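How do I find out which squadron my great-uncle flew with?

Asked by Shanti Shakya on Dec 26, 2024

Hi all! Over the holiday my aunt handed me an envelope of papers about her uncle, a Duggan on my mother's side, and I have not slept properly since. The family always said he was a pilot in the war. What I've got is 2 letters, a page torn out of a logbook and a funeral card. One letter is signed "Carby," which we think was his nickname, and it mentions a field called Skendeslow. I can't find Skendeslow on any modern map. 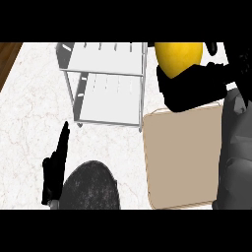 The logbook page has 4 flights on it, all in January, no year. The last column says "local" three times and then "Fadholm and return." There's also a number 191 penciled in the corner, and I can't decide if it's a squadron, a page number or hours flown. Where would you start? I'd love to write up his life for my cousins, even if it ends up short.

2 answers

Answer 1 (accepted)

What a great envelope to be handed! I did this for my grandfather and it took me most of a winter, and I loved every minute.

Start with the service record. You'll need his full name, date of birth and, if you can find it, his service number. Look on the backs of the letters and inside any envelope flaps, as men often wrote the number with the return address. If he has died, most archives will want proof of death, and a funeral card may not be enough, so order the certificate now while you're reading up on everything else.

I wouldn't settle on 191 being a squadron yet. In my grandfather's book the penciled figures were running totals that an instructor had checked, and "local" over and over sounds a lot like training to me. If it is hours, he was already well past the beginner stage, which is exciting in itself!

For Skendeslow, try county maps from before the war and the local newspaper. Small landing grounds were often named after the nearest farm, and the farm may have changed its name or gone. 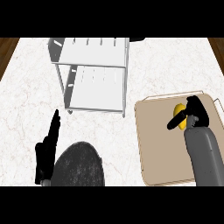 White two-tier rack on a marble countertop

Once you have a unit, ask for its operations diary for January of each likely year and look for a trip to Fadholm. Matching one dated flight is enough to pin down the year. Please come back and tell us what you find, I'm dying to know who Carby was writing to!

Answer 2

Try the village war memorial pages, lots of people post there. Also scan the logbook page on both sides before you handle it any more, pencil rubs off. My dad's was almost gone by the time we got to it.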